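The Case for a Fixed Counter Layout

Most advice on kitchen organization treats the countertop as overflow. Get a bigger pantry, the reasoning goes, and the counter will clear itself. I have kept a working kitchen in a rental unit at Govgate long enough to disagree. The counter is the most heavily used surface in a home, and it should be laid out with the same care as a workbench. Every item on it should have a fixed position, and the positions should be set by how often the hand goes there.

The first rule is a clear center. A cutting board belongs in the middle of the run, flat, with open stone on both sides, and it stays out. Boards stored upright behind a toaster get used less, and people end up slicing bread on a plate. The objection is that a permanent board collects clutter. It does, if there is no other landing area within reach.

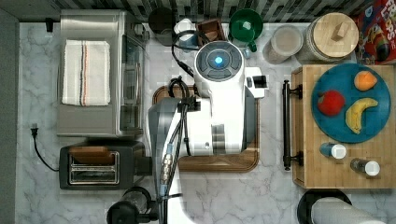

The second rule concerns appliances. Anything with a heating element should share one end of the counter, near one outlet, so that the cords cover the shortest possible distance. Grouping a toaster oven and a slot toaster gives up one corner and frees the rest. The usual alternative is to spread appliances evenly for the sake of appearance, which produces several short pieces of counter, none long enough to roll out dough.

Cords deserve more attention than they get. A toaster used once a day can be unplugged between uses, but the loose plug needs a place to lie that is dry and away from the cutting area. I route mine toward the wall side. Clips and sleeves are sold for this purpose. I have tried three kinds, and all of them came off within a month of ordinary cleaning.

I am less certain about towels on top of a toaster oven. It is a convenient shelf at the right height, and a folded towel sits there neatly. It is also the hottest exterior surface in the kitchen when the oven is on. My position is that the towel may stay there only while the oven is off, and that a household unable to keep this rule should put up a hook.

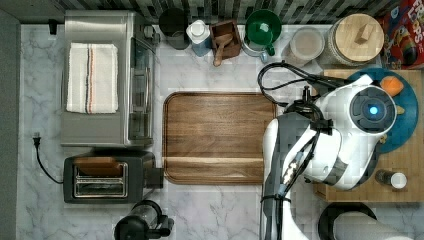 Dry goods go along the backsplash in a single row. One row means that every container can be lifted without moving another. Two rows mean that the back one is forgotten, and in October I threw out a bag of barley that proved the point. Clear glass is preferable for powders and grains, since the level can be read at a glance. Opaque canisters are acceptable for coffee and tea, which are better kept out of the light. Matching sets are unnecessary. The Kuston set I bought years ago had 3 sizes, two of which fit nothing I own.

Cereal boxes are a special case. They are tall, light and easy to knock over, and decanting them takes time for little return. A box at the far end of the row does no harm.

The same thinking applies to hardware. At Drarnmont, where I helped refit a shared kitchen, the plan called for 45 inches of rail under the wall cabinets. I argued for less. A rail invites hanging, and whatever hangs over the counter reduces the clearance below it. A short bar for one towel, mounted at the end of the run, answers the towel question without adding a second layer of storage. The finish matters very little in use. The mounting does: a post that works loose will take the bar down with it, so check the set screws before tightening anything to the wall.
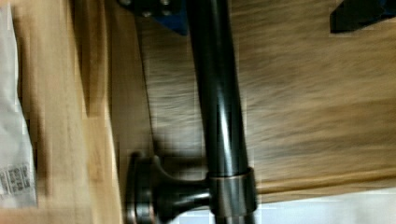

Dark-finished bar with its collar and mounting post, on a wood surface.

A layout of this kind takes an afternoon to set up and a few weeks to become habit. Leave the positions alone during that period, even the ones that seem slightly wrong, and make any changes afterward in one session. I moved my own canisters a hand's width to the right last spring and have left them there.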